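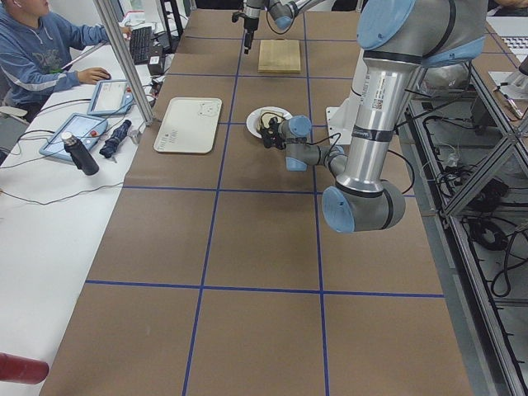

Table covering with paper

Table covering with paper is the practice of protecting a worktable, kitchen table or serving table with a sheet of plain paper, most often brown kraft paper taken from a roll. The paper is laid over the whole top, fastened at the sides and removed when the work is finished. It is used in home kitchens, schools, craft rooms, market stalls and test kitchens. When the surface must also be divided into places for different items, strips of coloured tape are put on the paper, and the result is commonly called a taped table or a grid table.

Contents
1 Materials
2 Laying the paper
3 Division with tape
4 Things placed on the table
5 Care and replacement
6 Use in teaching
7 Criticism
8 See also

Materials

Brown paper is preferred to white for most working tables. It is strong for its weight, it does not shine under lamps, and small stains are less visible on it. White paper is more usual where food is served to guests. Waxed and plastic-coated papers are also sold for this purpose, but tape holds badly on them and they cannot go in the ordinary paper recycling.

The weight of the paper has a large influence on the result. Thin paper follows the table well but tears when a heavy board is pulled across it. Thick paper resists tearing, but it remembers the shape of the roll, and the ends may stand up for several hours. Some users roll the sheet in the opposite direction the evening before.

The tape is normally a paper-backed masking tape or a cloth tape. Dark colours, such as dark blue, are easy to see against brown paper. Yellow and beige tapes are cheaper in many shops but are difficult to see from the far end of a long table.

Laying the paper

The table is first wiped and left to dry completely. The paper is unrolled from one end to the other, with an overhang on each side. Two people can do this more easily than one, especially on a long table. The first end is fixed, the sheet is smoothed with the flat of the hand from the centre to the outside, and only then is the second end fixed.

If one width of paper does not cover the table, two sheets are laid side by side with a small overlap. The join should run along the length of the table. A join across the table catches plates and boards when they are pushed forward.

Fixing is done under the table top where possible. Tape on the upper edge is quicker, but sleeves rub against it and it starts to lift at the corners.

Division with tape

In the simplest form, two long lines run from the front of the table to the back, and shorter lines go across them. The lines make rectangular cells, and each cell receives one object or one stage of the work. The cells do not need to have the same size. A cell for a cutting board is usually made larger than the board, so that the tape stays visible on all four sides.

The long lines are put down first. The cross lines are then measured from the same end of the table, so that small errors do not add up. A gap between cells is not necessary, although some kitchens leave a double line where raw and ready food must be kept apart.

Vasiliki Chrysikopoulos, a teacher of household subjects in the town of Graltitz, described the method in a printed guide of 16 pages called The Paper Table. She recommended that pupils draw the plan on squared paper before they touch the tape, and that no cell be smaller than a dinner plate. Her guide was first printed in December with a run of 500 copies, and was given to schools without charge.

Things placed on the table

The objects on a taped table depend on the task. For light meals such as bread, crackers and sandwiches, the common set is a round plate, a flat tray and a cutting board.

The plate holds single pieces of food. A plain white plate is often chosen, as crumbs and pieces can be seen on it without difficulty. Flat foods like a slice of bread are easier to pick up from a plate with a raised rim if they are laid a little away from the centre.

The tray is used for carrying or collecting. Rectangular trays with rounded corners are easier to wash than those with sharp corners. Trays made for children often have a small printed picture, and it is normal to find these also in the kitchens of adults.

The cutting board is usually of wood. Pale boards show stains early and so tend to be cleaned more often. A board may slide on brown paper, and a damp cloth, which is the usual remedy on a bare table, will soften the paper. A thin rubber mat is used instead.

Care and replacement

Paper is changed when it is wet through, greasy or torn, or at the end of the day if food has been cut near it. Crumbs are brushed toward one end and not blown. A small tear can be closed with a piece of tape on the upper side, but in a colour different from the grid lines, or it may be taken for a part of the plan.

When the sheet is removed, tape should come off first if the paper is to be recycled. Clean brown paper is accepted by most collection services, while paper with oil or butter on it is generally not.

Use in teaching

The cooking school Prurotetti adopted the taped table for its beginner courses and numbers the cells with a pencil. A similar arrangement is used at the Sirbridge community kitchen, where Irfan Marwat wrote the instructions for setting the tables. According to the kitchen's own record, 1,418 sheets were used in its first full year. Learners there return every object to its cell before they leave the table.

Criticism

The main objection is waste, as a washable cloth or mat can be used many times. Supporters answer that a cloth must be washed in hot water and that it moves under the hands. It has also been objected that fixed cells make learners depend on the lines, and that they become uncertain when they cook at home on a table without them. Chrysikopoulos advised removing the cross lines after the first few lessons and the long lines later.

See also

Butcher paper
Cutting board
Masking tape
Place mat
Table setting

This page was last edited on 2021-06-03.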